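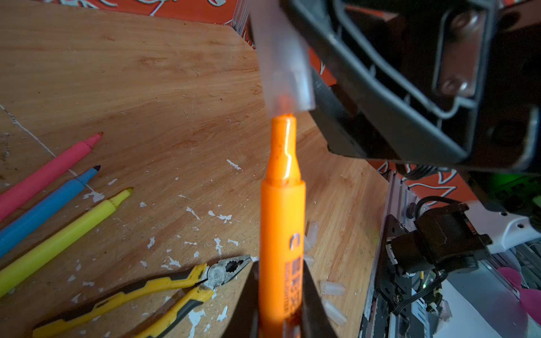 Home > Student Teams > Arms and Manipulation

Capping a marker with two arms: the cap lands crooked or misses. Any tricks that don't cost money?

Asked in March by the mentor of the Hotilstead after-school robotics club. 3 answers.

Hello everyone, and thank you in advance for reading, because I do tend to go on. I help out with a student club and we have signed up for the two-arm task at the Prasitz student challenge. The kids have to put the caps back on a set of highlighters, with one arm holding the marker upright and the other bringing the cap down from above. They drive it themselves first and record the runs, then they train a policy on the recordings. We meet every Sunday, which gives us two hours if nobody is late, and somebody is always late (it is usually me, with the snacks).

We have 16 good practice runs saved so far. When a student drives, the cap goes on most of the time. When the trained policy drives, it picks up the cap fine, carries it over very nicely, and then comes down just a hair to one side. The cap catches on the edge of the tip and tilts, and after that the arm keeps pushing as if everything is wonderful. We are using the free Gravov training notebook with the settings it came with.

The students have split into two camps. One says we need many more runs. The other says the grip on the marker is too low and the whole thing leans when the cap touches it. I would love to give them something to test before we spend another whole afternoon recording. Also, does it matter that we leave the other markers and caps lying on the table while we record?

Answer 1 (accepted)

What a fun task, and a harder one than it looks! I mentor a team too and we did pens the season before last, so a lot of this will be from our own mistakes.

Your second camp has a point, and it is the cheap one to check. Have a student clamp the marker in the holding arm, then press on the tip lightly from above with a finger, with the other arm parked and switched off. If the barrel rocks, no amount of training is going to fix it. Moving the grip up the barrel helped us a great deal. So did a strip of rubber on the inside of each finger, cut from an old bicycle tube.

Next, watch your recordings with the sound off and look only at the last bit, where the cap meets the tip. Ours were a mess there. Every driver had a different habit — one came straight down, one came in from the side and wiggled, one stopped and thought about it for ages. The policy had learned a sort of average of all of them. We agreed on one way of doing it (stop just above the tip, line up, go straight down slowly) and wrote it on a card taped by the controls.
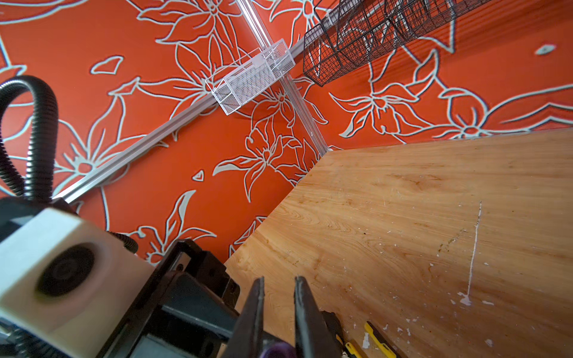

As for the background, ours was busier than we would have liked, too, and it did no harm as long as everything stayed put. Trouble started when a camera got bumped between meetings and the whole view shifted a little. Now the students save one picture from each camera at the start of a session and compare it with the last one. It takes hardly any time and it has saved us twice.

I would leave the spare markers and caps out, by the way, and move them between runs. If they always lie in the same spots the policy gets very attached to those spots.

Then, yes, record more. We got decent results after adding 12 clean runs in the new style and throwing out the old wiggly ones, which caused some heartache among the wigglers.

Answer 2

more data. 16 is nothing

Answer 3

Check the rules before you add rubber to the fingers. Prasitz allowed it when we went but you had to list it on the parts sheet. I'd also slow the last part of the move way down, there is a speed setting in the notebook, I forget what it's called. We have a Brouwer arm so yours may be different.

Comment from the asker

Thank you all so much! We did the finger test and the marker rocked like a loose tooth, so the second camp is very pleased with itself. We are moving the grip up this week and making the card. Will look at the parts sheet as well — I had no idea there was one.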